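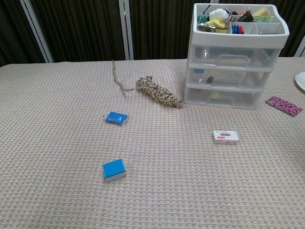 Do I need to wash new fabric before I sew it into curtains?
If the fabric can go in a washing machine, wash it first, dry it the way you plan to dry the finished curtains, and only then measure and cut.

Section 5: Hemming and Hanging Your Panels

Okay, you've made it through the measuring section, so you should have two panels with the sides already stitched and a scrap of paper with your finished length on it. If you've lost the scrap (I lose mine every time!) go back to Section 4 and measure again from the rod to the sill or the floor.

I wrote these steps for the Esico header tape, the kind with the cords running through it, and I've used it on everything from bathroom windows to my sister's patio door. The Plarance tape goes on the same way, except that the hook pockets are on the other face, so check which side you've got up before you pin.

1. Press the top edge of each panel over to the wrong side by 2 inches. Use plenty of steam on cotton and none at all on anything shiny.

2. Cut a piece of header tape the width of the panel plus a bit extra at each end. Pull the cords free at both ends. Knot them at the end that will sit in the middle of the window and leave the other end loose.

3. Pin the tape over the raw edge with the pockets facing you. Tuck the ends of the tape under, but keep those loose cords out of the way.

4. Sew along the top of the tape, then go back to the same side and sew along the bottom in the same direction. Sewing up one way and back the other gives you a drag line across the heading, and it shows from clear across the room.

Caution: Don't stitch over the loose cords. I did this on a pair for Lorena Núñez and spent an entire evening with a seam ripper and a bad attitude.

5. Pull the loose cords until the panel is as wide as half your rod. Tie them in a bow and tuck it behind the tape. Please don't cut them! You'll want to let the panel out flat again on laundry day.

6. Slip a hook into the tape at each end, then one about every 5 inches in between.

7. Hang both panels with the bottoms still unhemmed and walk away for a few days. Heavy fabric drops, loose weaves drop even more, and a hem you sew today may be dragging by the weekend.

8. Pin the hem while the panels are hanging, then take them down, press, and sew. I like a deep double hem on long curtains and a narrower one in the kitchen.

Note: Darcy Lévesque wrote to ask about weights. I drop one into each bottom corner, inside the hem, and skip them on anything shorter than the sill.

Caution: If small children or pets use the room, keep every cord tied up high and out of reach, header cords included.

If the pleats bunch up at one end, loosen the bow and slide the fullness along with your fingers, starting from the knotted side. Then hang the panel, fold it by hand into the pleats you want, and tie it loosely with a strip of scrap fabric overnight. Linen may need a second night.

Lining comes next, in Section 6, and you'll want your panels back off the rod for that.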